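Student Project Report
By Mitali Akanda
Mar 7, 2026

When the packing line arms came in

My project partner Nusrat Paul and me spent the January break at Hukton, a packing site run by Posico. They pack small lidded containers for bathroom and cleaning supplies. Two arms now do the picking on the night shift. We wanted to know what changed for the people - not the throughput, the company already has plenty of slides on that.

Before: a picker stood at the bench the full shift, took containers off, set them upright, lids checked by hand. Now the arm picks and a person watches a screen. If the arm gets stuck the person clears it and logs why. Same pay grade, differnt job.

What we did: sat in on 3 shifts, talked to anyone who'd talk, read the stop logs. Also worked with the simulator, where new tasks get tried out before they go on the floor. The simulator is run by the Kanagaratnam team, which is two people and a very slow computer. A lot of our time went there, more than planned.

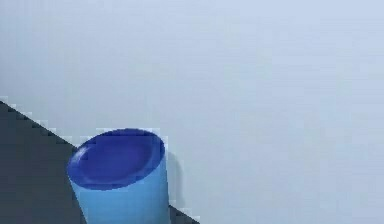
The sim matters for the workers because it's now part of their job too. Operators get asked to look at sim views and say if the setup makes sense. Would you put it that close to the edge? Could you get a hand in there? Old pickers are very good at this. One woman told us she had been moving containers for years and it was the first time anybody asked her how she did it. She liked that part. She did not like the chair, or the screen, or the headache after.

Others were less happy. Main complaints, in the order we heard them:

- Too quiet. People used to talk across the bench, now they sit apart.
- Logging stops takes longer than fixing them.
- You are blamed for the arm being slow.
- Breaks. The arm doesn't take one so people skip theirs.

The logs. In the first period there were 1,471 stops, in the second 914. So it got better, but we can't say how much is the arm and how much is people learning what to do before it stops. Supervisors say the arm. Operators say them. We think both but have no way to split it with the data we got. The log form also changed between the two periods, so some stop types are not comparable - see the limits section.

We asked to see what reviewers get shown. It's a mix. Some views have the item in them, some are mostly surfaces, with a bit of room behind. Reviewers have to work out where they are looking from before they can say anything useful, and the training for that is one page.

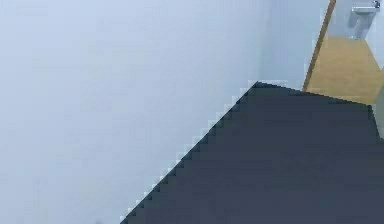 Fig. 2. Simulator view, dark surface and pale surface with the room behind at upper right.

Nusrat tried the review task with no training and gave up after 2 sets. I did a bit better but I'd already watched someone do it. The operators were quicker than both of us. Skill is real, and right now it isn't in anyone's job description. We raised this with the shift lead, who agreed and said it was a question for Girnton, where the head office is. Girnton has not answered our email yet.

Limits: small group, night shift only, people knew we were students and maybe were being nice. No interviews with anyone who left. The log form problem above, we only noticed it late so the stop types are lumped together in our totals.

What we would ask for if we did it again - day shift, a proper look at the break records, and a talk with the ones who moved to other sites. Also more time on the review task, paid, for the operators who do it. Interview notes are with Nusrat, ask her for the anonymized version.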